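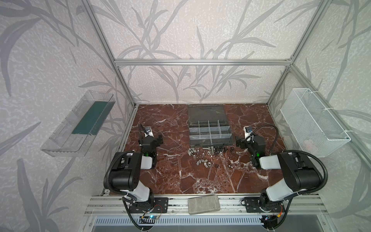

Is the Sirko two-arm bench kit safe to restart after a gripper fault?

With your hands well outside the frame, it is. With a hand over the table it isn't, at least on the software version we were shipped, and the manual doesn't make that clear enough.

Sirko two-arm kit with parallel grippers, bought from Uswood
Reviewed Jan 9, 2021

We run a small repair shop in Hotadton and wanted something to put mixed hardware back into organizer cases. Bolts, wing nuts, hex nuts, the usual leftovers. The Sirko kit comes as two arms, two grippers with wrist cameras, mounting plates and a license for Tillia, the control program. You supply the frame and the table. Ours is aluminum extrusion around a marble top.

Assembly took two evenings. The mounting plates bolt straight to the front rail and the holes lined up. The cables are long enough. The boards under the arm bases come with no covers, so keep drinks and metal filings away from them. I'd have paid a little more for a cover.

For the first few days it did what we bought it for. It was slow, and it dropped a nut now and then, but it picked the nut up again on the next pass. Then, on cycle 410, the left arm faulted.
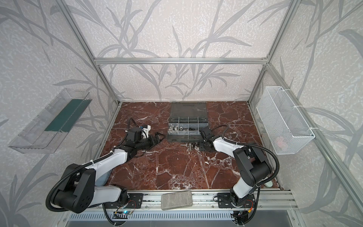 What went wrong

The left gripper stopped partway through closing on a bolt. Tillia put up "grip timeout" and paused both arms. That part is correct and I have no complaint about it.

I cleared the message and reached in to take the bolt away. The message has one button, marked Resume. I took it to mean the arm would wait for the next command. What Resume does is finish the interrupted close, then drive the arm back to its start position, with no countdown and no sound. The gripper closed on the edge of my glove and the arm lifted. I pulled out of the glove and hit stop. My finger was sore and nothing worse.

The speed limit was set to 100 mm per second at the time, the lowest Tillia offers. I would not want to repeat it on a higher setting.

We then ran the same job again with everyone standing back, to see how often it happened. The left gripper timed out nine more times before we gave up, always while closing, and mostly on parts lying flat. The right gripper did not time out once in the same stretch.

Finding the cause

I swapped the two grippers between arms. The fault moved with the gripper, so it was not the arm or the cable. Next I checked how low the fingers were going. The table height in Tillia is one number for the whole surface, and the left gripper was being sent slightly lower than it should have been. The finger tips touched the stone, dragged, and the motor gave up before the grip was complete.

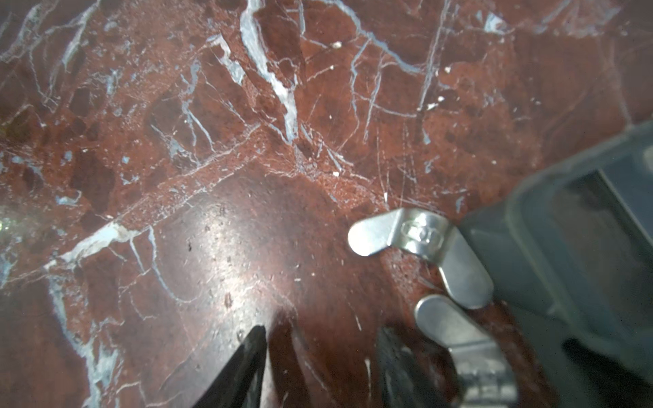

Raising the height setting for that gripper by one millimeter cut the timeouts down but did not end them. There was also play in one of the fingers where it joins the mount. Tightening the screw helped for a day. Uswood sent a replacement gripper in just under two weeks and paid the shipping both ways. After fitting it and redoing the height setup, we ran 100 cycles with no timeout. A polished hard top like ours gives nothing when a finger comes down on it, so people with a rubber mat might never notice the problem.

The Resume button is a separate matter and a new gripper does nothing for it. Uswood told me an update to Tillia is planned for February, with a choice between Resume and Release. I haven't seen it yet.

What we do now

1. Press stop in Tillia before clearing any message.
2. Switch off power to both arms. The arms sag a little when the power goes – keep clear until they have settled.
3. Take the jammed part out with long pliers.
4. Stand back, power up, and let both arms go to their start position before loading more parts.

It adds a few minutes to each fault. It also means the job has to be started over, as Tillia forgets which compartments it was filling.

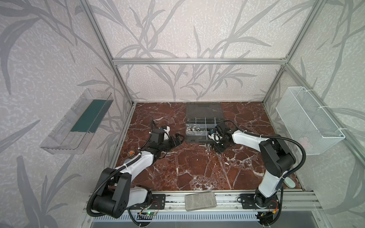 Price and verdict

We paid $991 for the kit on sale, and for that money the arms are good. They repeat well, the joints are quiet, and loose bolts in front of the case are no trouble once the height is right. The gripper is the weak point. Check both finger screws on each one before first use, and again after the first week.

I'm giving it three stars out of five. The bad gripper cost it one, and the dealer handled that properly. The Resume button cost it the other. If the update changes what that button does I'll run the job again and revise the score. Until then I would not put this kit in a classroom, or anywhere a person who hasn't read the manual might clear a message and reach in.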